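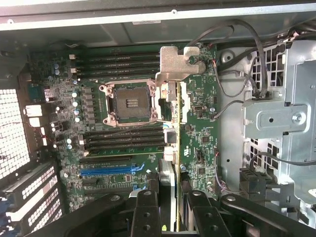 Siebe Geerts

Student Projects > Hardware Workshop > Project Reports > Workstation Refurbishment

Refurbishment of a Donated Workstation: Disassembly, Inspection and Planning for Reassembly

1. Background

The Dilside project was set up in February to examine whether retired desktop workstations could be returned to use within the department. The machine covered by this report was donated by Drirden, a design office which had replaced its older equipment. It was supplied without documentation, and its service history is not known. The work was carried out by the author together with Sem Dierckx, who was responsible for the parts record and for the final check of each stage.

The project had two aims. The first was to establish the condition of the main board and the chassis before any money was spent on parts. The second was to produce a written procedure that later students could follow on similar machines.

2. Method

The chassis was laid on its side on the bench, with the mains lead removed and the side panel taken off. Both students wore earthed wrist straps throughout. Parts were taken out in a fixed order: memory modules, processor cooler, processor. Each was placed in an antistatic bag and labelled with its position. Screws were kept in a divided tray, one compartment to each stage.

The cooler required more time than planned. The thermal compound had hardened, and the screws were loosened in a diagonal sequence, a half turn at a time, until the cooler could be lifted without twisting. The processor was then released and bagged. The practical work was limited to sessions of 45 minutes, which proved adequate for every stage except this one.

The installed circuit card was left in place. It stands upright in the chassis beside the lower memory slots, and its removal was not necessary for the inspection of the socket. This decision is discussed further in section 4.

3. Inspection of the board

With the processor and cooler out, the central area of the board is open to view. The socket is held in a metal retention frame with a screw post at each corner. The pin field was examined under a bench magnifier from two directions, as a bent pin may be hidden when viewed from one side only. No bent pins were recorded by either student. The examinations were made separately and the notes compared afterwards.

The memory slots are arranged in two banks of four, one on each side of the socket. This arrangement has a practical consequence for the budget. Modules should be fitted in a balanced manner across both banks, and buying a single large module for the lowest price would therefore be a poor choice for this board. The small white latches were opened and closed by hand and all moved freely.

The capacitors along the rear side of the board were checked for swelling at the top and for residue at the base. None was found. The expansion slots, of which the long blue one is the most prominent, were cleared of dust with a soft brush. The slot covers and the perforated rear panel were brushed in the same way. Ventilation in a chassis of this kind depends in part on these openings, and cleaning them costs nothing.

A thin red wire runs near the rear grille. Its route was noted in the parts record so that it would not be trapped during reassembly.

4. Difficulties encountered

Three matters should be recorded for the benefit of later groups.

The first concerns the exposed socket. It was left uncovered between two sessions – an error on the part of the author – and a protective cap was fitted only after Sem Dierckx had raised the point. The written procedure now requires a cap to be fitted as soon as the inspection is finished.

The second concerns the circuit card. Leaving it installed saved time but restricted access to one end of the lower memory slots. On balance the group would remove it in future.

The third is the labelling. The first set of labels was written in pencil and became difficult to read within about 10 days. Printed labels have since been adopted.

5. Planned work

Reassembly will begin once replacement memory has been obtained. The processor will be refitted with fresh thermal compound, and the machine will first be started with the smallest permitted quantity of memory. If it starts correctly, the remaining modules will be added in pairs, with a memory test run after each addition. A final test of 30 hours under load is proposed before the workstation is offered to the Nikham teaching room.

The parts record and the draft procedure are held in the project folder and may be consulted on request to either student.

Shares: 10 | Comments: 2

Related reports
Song: A Small Audio Server Built from Spare Parts
Labelling and Storage of Bagged Components
Quiet Cooling for the Nikham Teaching Room
Dilside Project: Opening Proposal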